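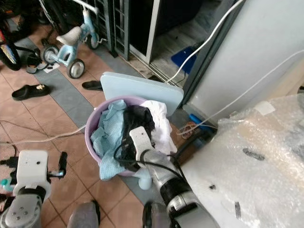

Thitima Paisan asked whether the drop in capacity shows up on the first cycle or only after several, and whether the regeneration gas was dry. Both matter, so I have added them to my post below.

Zeolite 13X losing CO2 capacity after regeneration
Posted by Hawi Nigatu

I have a small fixed bed packed with 13X beads, used to take CO2 out of a side stream of room air before it goes to a gas analyzer. The column is a Stuvar glass unit with a heating jacket. The bed holds 68 grams. When the beads were new, breakthrough came at 196 minutes at my normal flow. After five regenerations it comes at 102 minutes. The flow, inlet pressure and room temperature are the same as before.

I regenerate by setting the jacket to 150 °C and purging with nitrogen for three hours. The drop is there from the first cycle and gets a little worse each time. The nitrogen comes from the house line and goes through an indicating silica cartridge, which I have not changed since April. There is no dryer on the air inlet.

Are the beads damaged, or am I not cleaning them out fully? I would like to avoid repacking the column if I can.

Subscribe to the Prarby newsletter for a monthly digest of solved threads. You can unsubscribe at any time.

Pao-chu Kong

Most likely water. 13X is a sodium faujasite and it holds water much more strongly than CO2. With undried room air, water moves through the bed as a slow front behind the CO2 front. Everything behind the water front is close to useless for CO2 until you drive the water off, and 150 °C for three hours will not do that well. You remove the CO2 and leave a good part of the water in place. The next run starts with a shorter working bed.

To check, take a few beads from the inlet end and a few from the outlet end, weigh them quickly in closed vials, heat both to 350 °C in a furnace under dry gas, let them cool closed and weigh again. If the inlet beads lose far more mass than the outlet beads, you have your answer.

To recover the bed:

1. Purge at room temperature first, then heat slowly, 2 °C per minute or less. Fast heating of a wet bed steams the zeolite and can do permanent damage to the framework.
2. Hold at 120 °C until the outlet dew point stops falling.
3. Go up to 300 °C or higher and hold overnight. Check the column rating first – many jacketed glass columns and their seals are not meant for this, and you may have to empty the beads into a metal tube.
4. Purge in the reverse direction to the adsorption flow, so the water does not get pushed through the clean end.

Then put a guard bed of 3A in front. It takes up water and very little CO2. Also replace the silica cartridge on the nitrogen.

Heino Lukoševičius

Had the same thing, threw the beads out and bought new. They are cheap.

Chaltu Derese

Agree with Pao-chu Kong on water, with one addition. The jacket setpoint is not the bed temperature. Packed zeolite conducts heat poorly, and with a low purge flow the center can lag the wall by a wide margin. Put a thermocouple on the center line and start the hold time when that one reaches the target. My jacket had to read 337 °C before the middle of the bed got to 300.

If full activation does not bring breakthrough back near the original time, then look at steam damage or at oil from a compressor upstream. Oil usually shows as yellow or brown beads at the inlet end.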